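Posted in November
By the Udidora support desk

Section 4. First rinse and drying cycle

Set up the Panolico countertop fruit washer on a level surface before you start. Leave 30 cm of free space behind the vent.

1. Fill the tank with cold water up to the lower line.
2. Push the basket down until it clicks on both sides.
3. Close the lid and turn the dial to Rinse.
4. Run one full cycle with the basket empty. It takes 21 minutes.
5. Drain the tank and wipe the rim with a soft cloth.

Note: A faint plastic smell is normal during the first cycle. Run a second cycle if it remains.

Caution: Do not use hot water. The seal can warp above 46°C.

Grapes, cherries and other small fruit can go in on the stem. Spread them in one layer and keep the load under the rim of the basket.
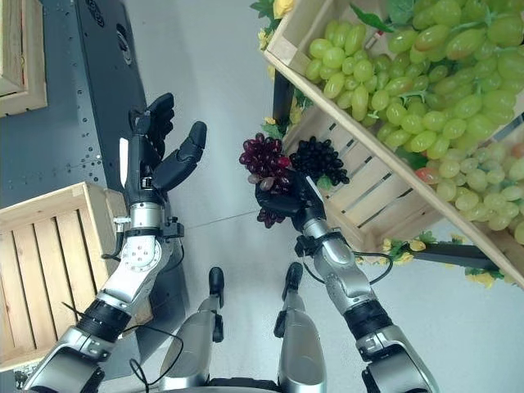 Can the washer be left on overnight? Switch it off at the wall once the cycle ends, as the fan keeps drawing power in standby.

6. For drying, turn the dial to Air and leave the lid on the first notch.
7. Replace the filter after 200 cycles. Filters are sold under the Rana name.

Caution: Unplug the washer before you remove the filter cover.

Comments

nommont_kitchen: Step 2, mine only clicks on the left. Is that a fault?

pearhouse: Had the same. Turn the basket around and try again.

tw88: Where is the lower line? I can only find one line in my tank.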